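Pretside - Manual do participante
Secção 4: Enviar uma obra radiofónica ao concurso

Esta secção explica como preparar e enviar uma obra através da plataforma Pretside. Ela serve para autores independentes e para estações de rádio. Se a sua estação já tem uma conta no sistema antigo, Cevgate, leia primeiro a nota no fim da secção.

4.1 Antes de começar

Tenha junto de si os seguintes elementos:

- o ficheiro de áudio final, em formato WAV ou FLAC;
- o guião ou a transcrição na língua original;
- a tradução inglesa do guião, com indicação dos tempos;
- uma sinopse de 2.000 caracteres no máximo, com espaços;
- uma imagem para a página da obra.

O prazo de envio termina a 10 de julho, às 18 horas, hora de Lisboa. Depois desta hora o formulário fecha e os rascunhos não são mais aceites, mesmo que estejam completos.

4.2 Criar a ficha da obra

1. Entre na sua conta e escolha o menu "Obras".
2. Carregue em "Nova ficha".
3. Escreva o título original e, no campo seguinte, o título em inglês.
4. Escolha a categoria. Cada autor pode apresentar duas obras, mas não na mesma categoria.
5. Indique a data da primeira emissão. Se a obra foi publicada somente como podcast, indique a data de publicação e marque a opção "Sem emissão em antena".
6. Carregue em "Guardar rascunho".

Nota: a categoria não pode ser alterada depois do envio. No rascunho, ela pode ser mudada quantas vezes for preciso.

4.3 Carregar o áudio e o guião

1. Abra a ficha e escolha o separador "Ficheiros".
2. Arraste o ficheiro de áudio para a zona cinzenta.
3. Espere até aparecer a palavra "Verificado". Com ficheiros grandes isto pode demorar vários minutos.
4. Carregue o guião em PDF. O nome do ficheiro não deve ter acentos nem espaços.

Cuidado: não feche a janela durante a verificação. Se o fizer, o áudio tem de ser carregado outra vez desde o princípio.
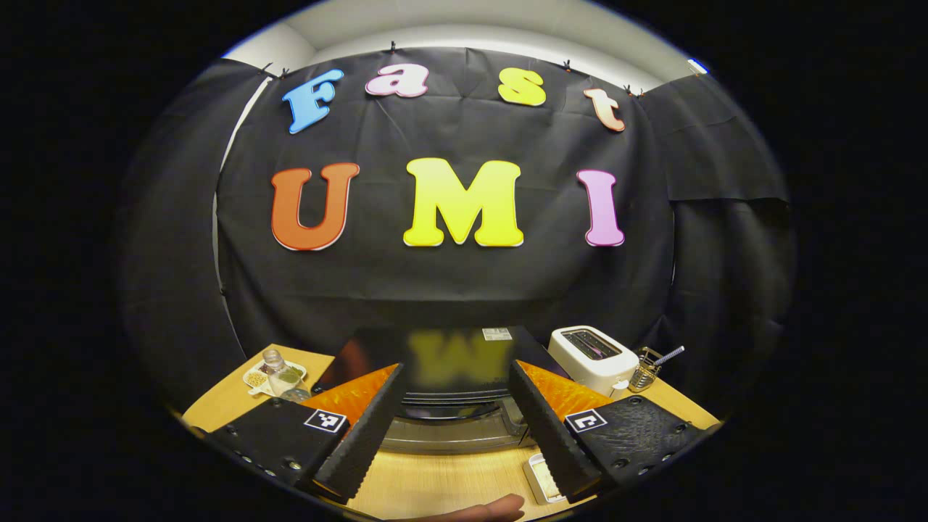
A imagem da obra é carregada no separador "Apresentação" e aparece ao lado da sinopse, na lista que os jurados consultam. Ela é mostrada em tamanho pequeno, por isso convém ter poucas palavras e letras grandes. Letras de cores vivas com um contorno branco sobre um pano preto, como em "Fast UMI", são uma boa solução para um título curto. Para um título comprido, use só uma fotografia e deixe o texto para a ficha.

4.4 Rever e enviar

1. Escolha "Pré-visualizar" e oiça o primeiro e o último minuto da obra.
2. Confirme os nomes na ficha técnica. Os diplomas são impressos a partir destes campos.
3. Aceite o regulamento e carregue em "Enviar".
4. Guarde o número de registo que aparece no ecrã (por exemplo, 1.862). Ele é pedido em todos os contactos com a Flaltia, que gere o secretariado do concurso.

Se a mensagem de confirmação não chegar, verifique a pasta de correio não solicitado - e só depois escreva ao secretariado.

Nota para utilizadores do Cevgate: as contas antigas foram transferidas em junho, mas as palavras-passe não. Na página de entrada, escolha "Recuperar acesso" e use o mesmo endereço de correio eletrónico. As obras inscritas na bolsa Economou continuam a ter formulário próprio, descrito na secção 6.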